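3.2 Garment storage and reported wear

Households in Stunitz and Flerham were asked how they stored knitted and light woven tops between washes. Of the 300 questionnaires handed out, 209 came back complete. Partly filled forms were left out of the counts but kept for the written comments, which are drawn on in Section 5.

Storage was coded as hung, folded, rolled or mixed. Kiani's earlier work in Byun used only the first two codes, and a good many homes there had to be forced into one or the other. We added "mixed" after the pilot round in May, when several people told us that the same shirt went on a hanger in summer and into a drawer in winter.

Wear was scored by the owner on a scale of 0 to 100 for each of 4 areas: neckline, shoulder, side seam and hem. Owners tended to be strict about the neckline and easy on the hem. Shoulder scores were the hardest to compare between homes, as people did not agree on whether a raised point left by a hanger should count as wear or as a crease. The form told them to count it only if it was still there after washing, but the comments show that this line was often missed.

Hanger type was recorded by material and color. Plastic was the most common answer in both towns, followed by wire. Padded hangers were mostly kept for coats and are left out of what follows. Striped tops, like the striped garment in Figure 2, were listed apart from plain ones, given that a pulled shoulder is easier to see where the stripes bend.

Questions on drying were placed on a second sheet. Atif Kiani checked the coding of both sheets against the Pideo garment list, and the few entries that did not match were settled by phone with the household. The data set was closed on 2021-04-30, before the second pilot, and has not been changed.

Figure 2. Striped garment and red plastic hanger.

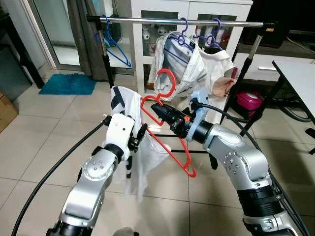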